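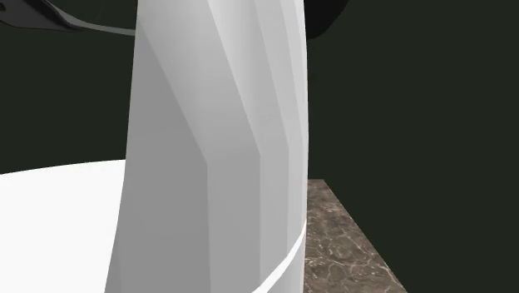
Wevley Tall Floor Vase: Review After Nine Months

I bought the Wevley floor vase last September for the corner of our front hall, between the coat hooks and the stairs. The old one was glass and too light for long branches. I wanted something heavy that could hold dried grasses all winter and cut stems in spring.

What you get

The vase ships in one box with a rubber base ring, a plastic liner and a small bag for sand. Mine is the 24 inch size in matte white. There is a shorter one, but I haven't used it. The box was a tight fit and I had to cut down two corners to get the vase out. No chips.

The sand is not included. I used play sand left over from the yard and filled the bottom to around 6 inches, then set the liner on top. Do this where the vase is going to stay. I filled mine in the kitchen and then had to walk it down the hall a few inches at a time.

Stability

With sand in it, the vase does not tip when a coat sleeve catches it, and our dog has walked into it more than once. Without sand I would not trust it on a hard floor. The rubber ring grips well on tile. On the rug it made no difference, so I took it off there and put it back when the rug went out for cleaning.

The liner

This is the weak part. It holds water and mine has not leaked, but the rim is thin and bends when you lift it full. I now fill it in place with a watering can and empty it with a turkey baster. My neighbor Melur Rahman has the same vase and replaced the liner with a tall plastic pitcher with the handle sawed off. It works better than what Wevley supplies.

Cleaning

Matte white shows scuffs. Shoe marks near the bottom came off with a damp cloth and a little dish soap. A rust mark from a wet umbrella took baking soda and some patience. Dust settles into the low spots and a soft paintbrush gets it out faster than a cloth does.

Compared with the others

Before this I looked at the Buschmann, which costs more and has a wider mouth. Wide mouths look good in a store, but thin stems fall to the sides and you need twice as many to fill it. Hsiu-ying Fu at the flower shop on our street steered me away from it for that reason. The Rastness is cheaper and lighter, fine for a few stalks of pampas grass and not much else.

Price

I paid just under 100 dollars with shipping. At full price I would think harder about it, mostly on account of the liner. Wevley did answer my email about a spare, and they sell one separately, but shipping costs nearly as much as the part.

Would I buy it again? Yes, in the same size, and I would get the gray if they still make it - the hall is hard on white.

Updated June 3, 2018: still no leaks. The rubber ring has stretched a little and I have to push it back on after mopping.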